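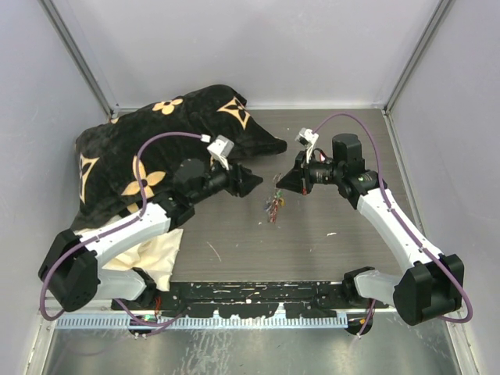 OK so I finally canceled my gym membership and I have thoughts. This is going to be long, get a snack.

1/ I joined Undard two winters ago because it was on my way home and the lady at the desk gave me a free water bottle. That was the whole decision. I did not read the contract. I was so happy about the water bottle!!

2/ The first month I went all the time. I had a playlist. I bought the shoes with the weird toes. I told my sister I was "a morning person now" and she laughed so hard she had to put the phone down.

3/ Then they moved the good rowing machines to the Stesport location, all the way across the river, and I told myself I'd just go over there instead. I went to Stesport one time. The parking lot is under an overpass and it costs extra. Never again.

4/ So from last February on I was paying for a gym I drove past. I'd see the sign and kind of look at the other side of the street, like when you owe somebody a text.

5/ When I sat down with my bank stuff over the holidays I added up everything since I signed. Dues, the "annual enhancement fee" (???), two towel charges, the locker I forgot I had. $2,489. I had to go stand on the porch for a minute.

6/ My aunt paid less than that for her first car and she drove it to Oregon.

7/ Now the canceling part. You can join on your phone in the time it takes to eat a banana. To quit, you have to send a letter. An actual letter! With a stamp! I had to ask my neighbor for a stamp and she gave me one with a heron on it, so at least it went out looking nice.

8/ They wrote back and said the letter was missing my member number. My member number was printed at the top of THEIR letter. I wrote it on a sticky note, stuck it on a copy of my first letter, and mailed it again (no heron this time, just a flag).

9/ Confirmation came in the mail today, 25 January 2020, and I put it on the fridge next to my niece's drawing of a horse. I'm done. I have one more payment and then I'm free.

10/ People keep asking what I'm doing for exercise. I walk! There's a loop from my door, past the library, up the mean hill and back down by Phí, the soup place. It takes me 9 songs if I don't stop for soup. I stop for soup a lot.

11/ I got one of those cheap Lestilix step counters that clips on your waistband, and I was aiming for 3,000 extra steps a day on top of normal life. Most days I get almost 2,000. On soup days, don't ask.

12/ And I like it so much better, you guys. I know which dogs live where. There's a house with a lemon tree in a pot that they carry in and out depending on the weather, and I get weirdly invested in whether it's out. Yesterday it was out.

13/ I'm not saying gyms are bad. My brother loves his and he has the shoulders to prove it. I'm saying if you look away when you drive past yours, go find a stamp.

14/ Also the water bottle leaks. It has leaked since the first week.

15/ Somebody asked for my letter so they can copy it. It's three sentences long: I am canceling, here is my member number, please confirm in writing. Put the number in the first time. Keep a copy.

47 comments · 112 shares

the annual enhancement fee!! mine had that too and I never found one thing that got enhanced

Wait, how steep is the mean hill, I have a bad knee and I want the soup

I've been "about to cancel" for a year. Buying stamps tomorrow.

please keep us posted on the lemon tree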